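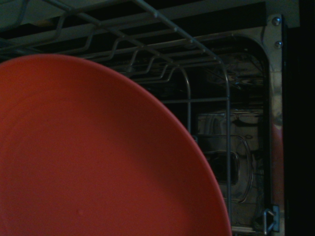

Attachment 1: wrist view, red plate at the wire rack.

Ticket 1087
Subject: Arm stops at the dishwasher during visitor demonstration
Opened by: Nataša Kneževič
Site: Drundinero, demo kitchen
Priority: high (open day in April)
Status: waiting for test with visitors

March 31, 2020, 09:40
Dear support, yesterday we had a small visit from Trisard as a rehearsal for the open day. The program is the unloading of the dishwasher. The first plates went well. After this the arm approached the red plate, stopped before closing the gripper, and the panel showed code 108, "target pose lost". I pressed Resume two times and received the same code. The guests were polite, but they waited several minutes.

What I checked already:
- The emergency stop was not pressed.
- The cable at the wrist is firm in the connector.
- The program version is the same as last week.
- After a restart, without guests, the same plate was taken without error.

10:25, reply from Alemayehu support
Thank you for the attachment. The light inside the tub is quite dim, and the steel wall behind the rack reflects the wires. The detector may confuse the reflections with real edges. Was the room light changed for the visit? Please also send the exposure value from the vision page.

11:10, Nataša
Yes. Our colleague switched off the ceiling lamps above the counter so that the guests could see the big screen better. I did not think of this. Exposure is fixed at 30. I have repeated the cycle now with the lamps off, and code 108 came again at the same plate. With the lamps on it did not come.

11:35, Alemayehu support
Please set exposure to automatic and limit the search area to the lower rack, so the side panel of the tub is left out. Then run the cycle with the lamps off.

14:50, Nataša
Done. I ran it for the whole lunch break with the lamps off. In log file 197 there is one slow approach, but no stop. The movement is a little slower than before, which is acceptable for us, the guests can follow it better.

Two questions stay open. Can the Resume button start again from the approach point, and not from the same position? And is the setting kept when we load the Rellalach program for the afternoon group?

15:20, Alemayehu support
Resume from approach point: yes, in the recovery menu, second option. The exposure setting is saved per program, so please enter it also in Rellalach. I leave the ticket open until your next group has visited.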